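Product review: Lilari wooden peg dish rack
Shared Kitchens and Small Equipment, product reference 3401

The Lilari dish rack is sold for draining and storing plates in small kitchens. It was put forward for assessment by our Joltham office, which manages the shared kitchens in three of our buildings and had asked for an alternative to the folding wire racks supplied until now. The review covers one rack in the dark brown finish, used over 16 weeks in the staff kitchen at Morris House, together with a shorter period on a worktop in a general work area.

Construction

The rack consists of a rectangular base frame and a single row of thin upright pegs. There are no moving parts and nothing to assemble. The pegs on our sample were firmly seated on arrival and remained so at the end of the review period. One had a slightly rough tip, which was smoothed with fine sandpaper. The base sat level on every surface we tried.

The finish is even on the outer faces of the frame but thinner on the inner edges, where the grain can be felt with a fingertip. Staff at Morris House wiped the rack down at the end of each day. By the tenth week the lower edge of the frame had become a little paler than the rest. No splitting was found.

Use with plates

Plates are placed on edge between the pegs and rest at a slight angle. Side plates and dinner plates of ordinary thickness went in easily with one hand. Lightweight coloured plates, of the sort kept for staff lunches, also stood well, though they lean more than heavier china and are best started from one end of the row. Deep bowls are not suited to this design and tended to tip forwards. The manufacturer makes no claim for bowls, and we have not marked the rack down on this point.
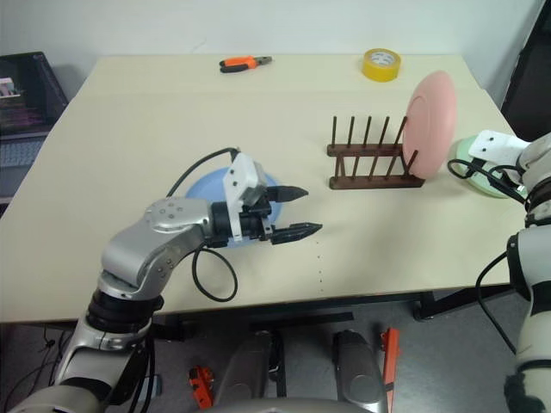

The rack with a pink plate in the end slot. Pale green and light blue plates are on the table.

The height of the pegs is sufficient to hold a plate upright, and the open design leaves most of the plate face clear. This helps when plates are stored by colour, as they are at Morris House, where each team has its own. It also makes the rack simple to clean, with no corners in which crumbs can gather.

There is no drip tray. Where the rack is used for draining, a cloth or shallow tray must be placed beneath it, and this should be allowed for in the budget. The Sekar tray already held in stores fits under the frame with a small margin on each side.

Capacity and cost

Capacity is the main limitation. A kitchen serving 26 people will need at least three racks at busy times, and they take up more worktop than a two-tier wire model. The rack weighs 700 grams, and it can be lifted aside easily when the surface is needed for other work.

The price is higher than that of the wire racks, but the Lilari is quieter in use and has left no marks on plates or worktops – a regular complaint with its predecessor.

Recommendation

Approved for kitchens used by small teams and for plate storage on open worktops. Not recommended as the only draining rack in a main kitchen. Orders should be placed through the Joltham office, quoting the product reference given at the head of this review. The rack should not be put in a dishwasher or left standing in water.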